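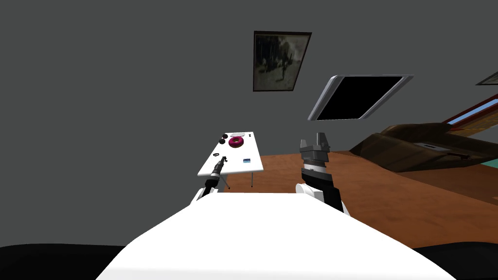 Issue 22, page 4

Questions and answers: teaching the robot by remote control

Since our last issue we have received many letters from new operators at Clummont. I have collected the most frequent questions and I try to answer them simply.

Do I need experience with robots?
No. If you can use a computer and you have some patience, you can learn it. The first practice is always in the simulator, which we call Hodine.

How do I move the arms?
You hold one controller in each hand. The left controller moves the left arm and the right controller moves the right arm. The trigger closes the fingers. When you let it go, they open again.

What is one demonstration?
It is one complete try of a task, from the start position until you press the save button. A task can be very small, for example to take a donut from a table. Our shared collection has now 2,154 demonstrations, and 674 of them are made by new operators.

My view is tilted. Is it a fault?
No. The camera view follows the robot, so the table and the walls can lean to one side. Most people are used to it after the first day.
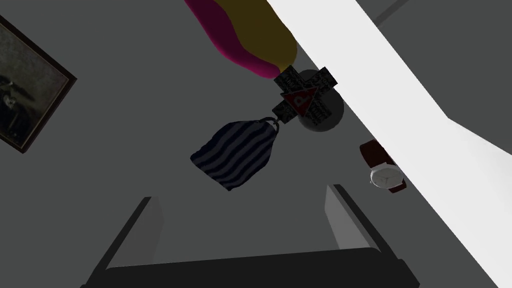 The view from the gripper is different again, and it needs its own practice. You look down between the two fingers, and it is difficult to judge how far away the floor is. Please go down slowly. With small things, such as a wristwatch, I advise to stop a little above, correct the angle, and only then continue.

Should I delete a bad try?
Please do not delete it. Mark it as "failed" and write one short line about the reason. The people at Vakard, who train the model, want to see these also.

Can I use both arms together?
Yes, but not before you have saved 200 demonstrations with one arm.

Where do I send my files?
Use the Xue folder on the shared drive. The files for this round must be there before the end of June. If the upload stops in the middle, start it again with the same file name.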